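Week 5 Handout: Light, Shadow, and the Rooms We Live In
Evening Drawing and Design, Riltton Community College
Instructor: Trudy Mahuika

Welcome back, everybody, and thank you for being so patient with the radiators last week. I have asked again. Bring a sweater anyway.

We spent most of last session on line, and I know a few of you went home feeling that your boxes looked flat no matter how carefully you ruled them. Please don't be discouraged! Line only tells us where one thing stops and another starts. What makes a box sit heavily on a table is value, meaning how light or dark each of its sides is, and that is what we'll be working on until the end of November.

Some words to get comfortable with

Form shadow: the darker side of an object, the part turned away from the light. On a round thing like an egg it comes on gradually. On a box it changes all at once at the corner.

Cast shadow: the shape an object throws onto something else. It follows whatever it lands on, so a shadow crossing a floor and then climbing a wall will bend where the two meet.

Reflected light: the faint glow that bounces back into a form shadow from a nearby surface. Beginners nearly always make it too bright -- I certainly did for years. Squint, and if it still jumps out at you, knock it down.

Hard and soft edges: a small, strong light gives a crisp shadow, and a big cloudy window gives a blurry one. Most cast shadows also soften as they get farther from the object.

A little background

If you've ever stood in an old town like Zadar on a bright afternoon, you know how pale stone seems to hold light even in the shade. Painters have been fussing over that for centuries. Hamish Lockyer's slides from his trip are in the class folder, and I'd like you to look through them slowly, with a cup of tea if possible. Pay attention to the doorways.

Homework for Saturday's open studio

Set up one lamp and 2 plain objects on a table. Make a small value study in five tones, paper white included, then move the lamp to the other side and draw it again. Faulkner, chapter three, covers the five-tone scale, and Paora Treloar has kindly offered to lend her copy. Soft pencil or charcoal, whichever you get along with. Written notes should stay under 800 words, and fewer is perfectly fine with me.

Tegan Te Moana asked whether black objects have form shadows too. They do, and we'll paint some next time. 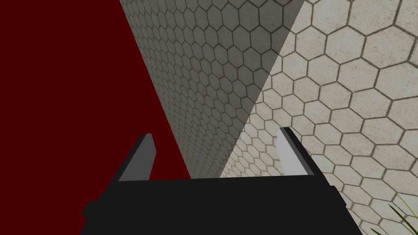
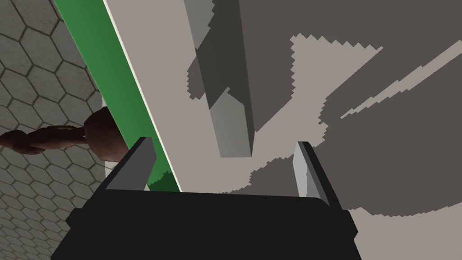
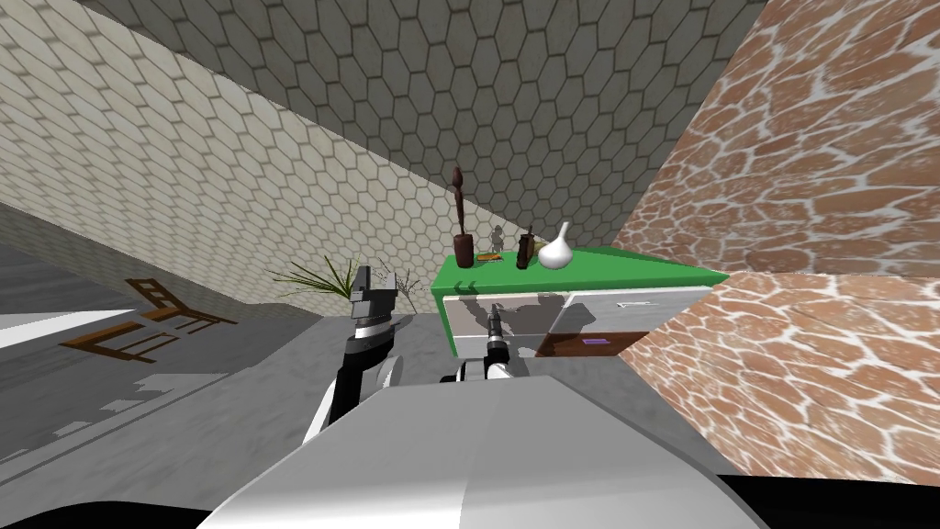
Fig. 5. Computer-rendered interior. Cast shadows: across the light gray tabletop (second view) and on the drawer face (third view).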